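Toncombe folding table, white top - 4 stars
Reviewed by Nest Howells
12/23/21

Ok quick one, I have people coming and a trunk to unload. Bought the Toncombe in May for a craft corner, it has since become the recycling table. White top, folding legs, the medium size. Had it long enough to have opinions.

Short version, good table, dull instructions, feet could be better. Long version below. Ours was out for the bottle and can sort again, usual mess.
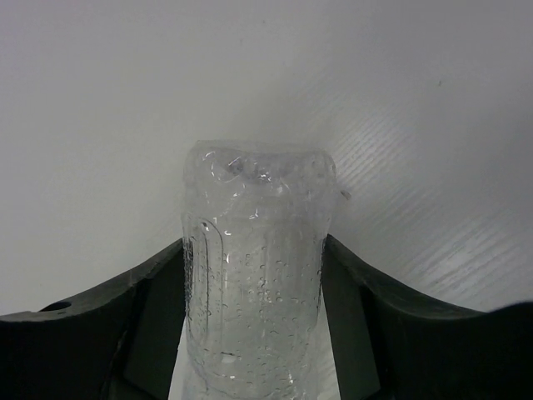
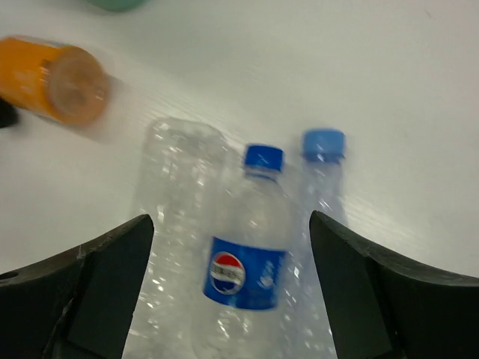

Setup first. Legs swing down, brace clicks, done. Except the instructions show the brace clicking the other way, so I spent a good while on the garage floor pushing it against the hinge. Ignore page two. Push the brace AWAY from you. It clicks loud. If it didn't click it isn't locked, and you will find out when somebody leans on it (my brother in law, with chili).

Top. This is why I bought it. Smooth, wipes clean, one pass with a rag and a squirt of dish soap. We do a lot of bottles and cans here, neighbors drop theirs off too, and there's always a dribble left in the bottom of something. Orange soda, iced tea, old water, whatever. Cola left overnight came off. Coffee came off. Red marker did not come off, that was my kid, not the table's fault. Rubbing alcohol got it down to a pink ghost. I quit there.

It's a tiny bit shiny so under the garage light you get glare. Doesn't bother me. Bothers my sister, who does beads on it and put a towel down.

Things roll. Should mention that. It's a smooth top with no lip, so cans go wherever the floor tells them to. My garage slopes to the door and the cans know it. I shim the two door side legs with folded cardboard, works fine, looks terrible. A raised edge on one long side would fix it and I'd pay extra. My old Skomen had a lip, only thing I miss about it. Squashed bottles stay put at least.

Scratches. Few. One long one from dragging a crate across, you can feel it with a nail but you only see it from the side. Don't cut on it. I know someone is going to cut on it. I cut on it once, box knife, there's a mark, use a board.

Weight limit. Sticker says 100 lbs. I have had more than that on there, I'm sure, two full bins of glass plus a case of jars, and it bowed a little in the middle and came back when I unloaded it. Would not do that again. Would not sit on it either, though it has been sat on.

Height. Ok for me standing, I'm on the short side. My husband gets a sore back after half an hour. No height adjustment on this one. The Lesach adjusts, costs a good bit more, and a friend who owns one says the pins jam with grit. So pick your problem.

Feet. Here's the lost star. Plastic caps, they pop off. Two gone by July, one of them under the car I think. Without the cap the leg scrapes concrete and makes a noise I can't describe. Bought rubber ones from the hardware store, better than the originals, they should of come with it. Measure the leg first, I bought the wrong size and had to go back.

Folding. Folds flat, goes behind the freezer. There's a handle on the side but its a cutout with a sharpish edge, wear gloves or just carry it by the frame. The latch that keeps it shut is fine so far. Stored it wet once and got a rust spot on one hinge screw. Dab of oil, hasn't come back.

Bottle stuff, because somebody asked under my last review how we do it. Dump the bottles in the middle. Caps off into a coffee can. Empty what's left into a bucket, not the sink, the sink is up a flight of stairs. Squash the floppy ones by hand, longways, then cap goes back on or not depending on what your place takes (ours changed the rule, check yours). Cans go to one end and do not get squashed, because the machine at our return place won't read a flat can. Same for deposit bottles!! Learned that with a whole bag. If it has a deposit leave it round.

Wipe the table between rounds or it gets sticky and then everything you put down sticks too. I keep a spray bottle on the freezer. One drawer full of rags. Not complicated.

We got through 700 since the summer according to the slips, cans and bottles both, and the table shows about 9 marks, most of them mine. Pretty good I think for something that gets treated like a workbench.

Compared to what else I looked at
Skomen: had it before. Lip on the edge, nice. Top stained from day one, tea, everything. Hinge went.
Lesach: adjustable, heavier, see above.
Ndlovu: lovely table, saw it in the store, real furniture, wrong for a garage. Would be sad to put leaky cans on it.

Customer service, used them once for the foot caps. Ticket 2676 if anybody from Toncombe reads these, still waiting. Got the auto reply the same day and then zip. Not mad, already bought the rubber ones, but I'd like the caps I paid for.

Would I buy it again, yes, on sale. Full price maybe. If you have a level floor then you get most of the good and skip the rolling problem. If you want it for eating at, get a cloth, it looks like a garage table because that's what mine is.

Also the box it comes in is huge, keep it if you have kids.

Edit: someone asked if it's ok outdoors. Mine sat on the patio for a weekend in the rain, top was fine, see rust spot. I would bring it in.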